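Protdale open house, 29 January 2003

The flyer promised "a new kind of neighborhood." What I got was a parking lot, over 40 people in wet coats and a talk by Abelardo Henao of Tannous, who used the word "vibrant" a lot and the word "rent" once. The 36 apartments are supposed to open in February. Two of the three stairwells had no handrails — make of that what you will.

I asked about the bus to Skonbridge. It's "under discussion." The model kitchen was nice enough, but the windows face the highway and they kept them shut.

Coffee was free, at least. 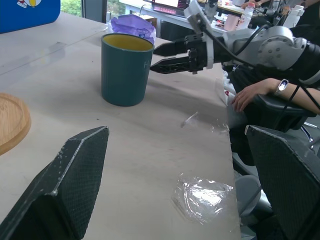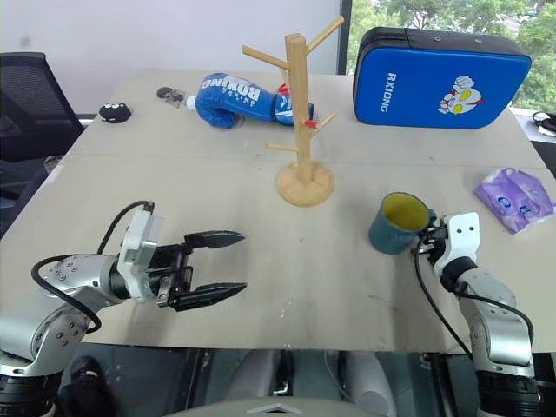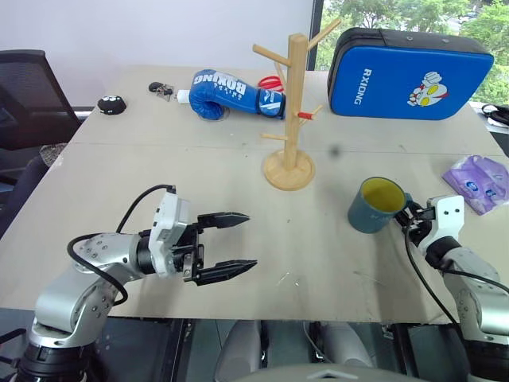

Teal mug, yellow inside.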